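Section 4. Setting Up Your Room Safe

Welcome back, and thank you for getting this far with us! By now the safe should be bolted to its shelf and the door should swing freely. In this section we'll put in the batteries, choose your code and talk a little about what to do on the day you forget it (it happens to all of us sooner or later).

Before you begin, please have these close at hand: four AA batteries, the small override key from the envelope taped inside the door, and a pencil for filling in the room record card at the back of this guide.

CAUTION: Never lock the override key inside the safe. Our Kerkcombe service desk gets more calls about this than about everything else put together.

4.1 Fitting the batteries

1. Open the door all the way and find the battery cover on the inside, just below the hinge.

2. Slide the cover down with your thumb. It can be stiff the first time, so go gently.

3. Put in the batteries, matching the plus and minus signs. Please don't mix old ones with new ones, even if the old ones still seem perfectly good.

4. Slide the cover back up until it clicks. The keypad will beep twice and the green light will come on.

NOTE: A fresh set is good for 1,000 openings. When the light turns amber you still have 200 left, so there's no need to rush out to the store that evening.

4.2 Choosing a place for the record card

Keep the card with the housekeeping binder and not in the guest room itself. The desk in a furnished room is a busy spot, and small papers left there soon wander off.

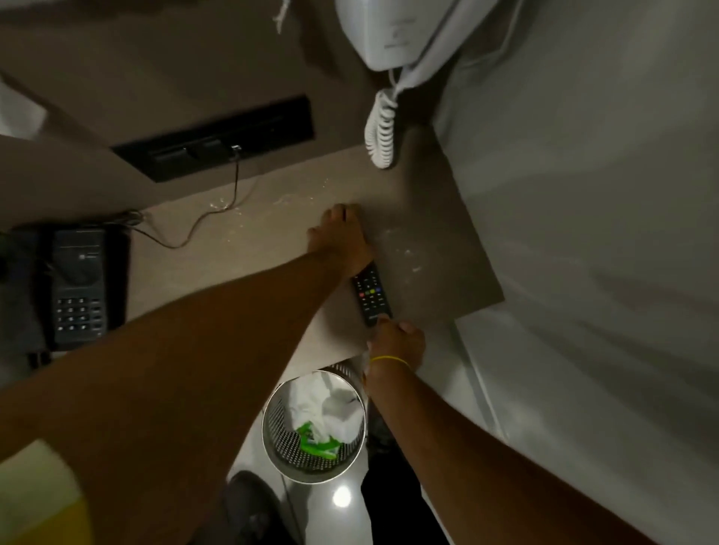
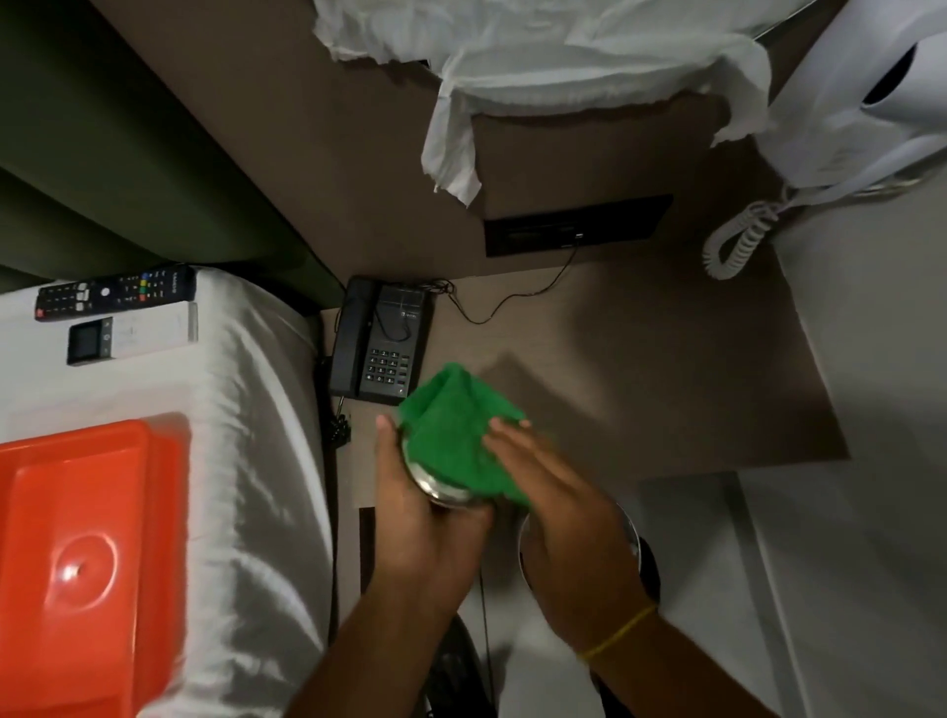 Desks with a TV remote and with a telephone.

4.3 Setting the guest code

1. With the door still open, press the red button inside the door once. You have plenty of time, so don't feel hurried.

2. Type a code of 4 to 6 digits on the keypad, then press the star key.

3. Type the same code again and press star. One long beep means the code is saved. Three short beeps mean the two entries didn't match, and you can simply start over from step 1.

4. Turn the knob to throw the bolts while the door is open, enter your code, and turn the knob back. Do this 2 times before you ever close the door.

CAUTION: Room numbers and birthdays make poor codes. We know they're easy to remember, but they're easy to guess too.

4.4 If the code is forgotten

1. Pull off the round cap beside the keypad and put in the override key.

2. Turn the key to the left and hold it there while you turn the knob.

3. Open the door and set a new code as described in 4.3.

If the knob still won't move, write to Kamala Varghese at the Kerkcombe service desk and include the serial number from the inside of the door.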